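Transferring a seated ticket after the name change deadline – Brorkov Hall, July dates

Ticketing and Entry > Transfers and Resale

Posted by rowfourteen

I would be grateful for guidance on the transfer of two seated tickets for the second July date at Brorkov Hall. The tickets were purchased through Sestent during the general sale and are held in my account under my name. I am no longer able to attend and wish to pass both to a relative, who would attend with a friend.

The confirmation message states that the lead booker's name may be changed until 3 p.m. on the Friday before the performance. The venue's own entry page states that the lead booker must be present at the door with photo identification. I do not know which of these applies once a transfer has been made. I also paid a booking fee on each ticket and would like to know whether it is charged a second time.

Finally, the tickets are described as "mobile only," and my relative does not use a smartphone. Is a printed ticket still possible?

Posted by Stellau Box Office Desk

Thank you for your inquiry. The two statements you have quoted refer to different situations, and both are correct.

Where a ticket remains in the original account, the lead booker is required to attend and to show photo identification. Where a ticket has been formally transferred before the deadline, the recipient becomes the lead booker and your own attendance is not required. A forwarded email or a screenshot does not count as a transfer and will be refused at the door.

To complete a transfer, please sign in to the account used for the purchase, open the order, and select the tickets to be moved. Enter the recipient's email address exactly as it appears on their own account. The recipient will receive a message and must accept it before the deadline. Until the transfer is accepted, the tickets remain in your name. We recommend that both tickets be sent in a single transfer. Tickets sent separately will appear as two orders, and the holders may be directed to different entry lines.

The original booking fee is neither refunded nor charged again. Any payment between you and your relative is a private matter, although the resale terms do not permit a price above face value.

With regard to printed tickets, the venue holds a limited number of paper tickets for customers who cannot use a mobile device. The request must be made by the new lead booker after the transfer has been accepted. Paper tickets are collected from the window on the left of the main entrance, from 2 hours before doors open, and identification is required. They are not mailed.

Please note that accessible seating and the upper circle restricted-view seats cannot be transferred online. Customers holding these tickets should contact the box office directly.

Posted by balconyregular

The reply above is accurate in my experience. I would add one point on timing. I transferred a pair for the Oei tour last year and the acceptance message did not reach my sister until the following morning – it had been placed in her junk folder. Had I left it until the final afternoon, it would have been too late. The help line was of limited use, as I waited around 70 minutes and was then advised to try again online.

The hall holds more than 1,000 people and the collection window is staffed by one or two people, so your relative should allow plenty of time for the paper tickets. It may also be worth asking whether both holders must be present at the window. I was told yes on one occasion and no on another.

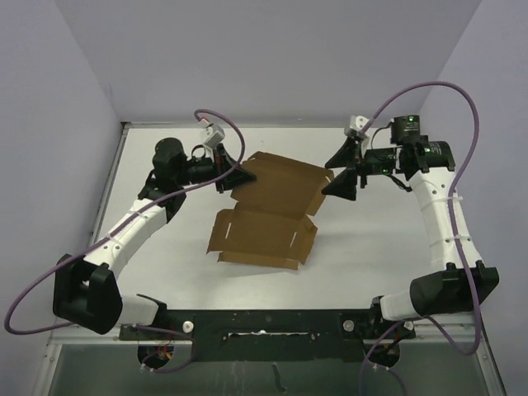

Cardboard box blank, partly folded, on a white tabletop.

Posted by standingonly

I do not believe transfers are permitted for July at all. A friend attempted this and the button was gray. It may have been a standing ticket, however, and those may follow different rules.

Posted by Stellau Box Office Desk

For clarity, transfers are open for all July dates, seated and standing. The button is unavailable for the first 3 days after purchase while the payment is confirmed, and again once the deadline has passed. In reply to the point on collection, only the lead booker needs to attend the window. The second ticket holder may join at the door.

Posted by rowfourteen

Thank you. The transfer has been sent and accepted, and my relative has submitted the request for paper tickets. I will mark this thread as resolved.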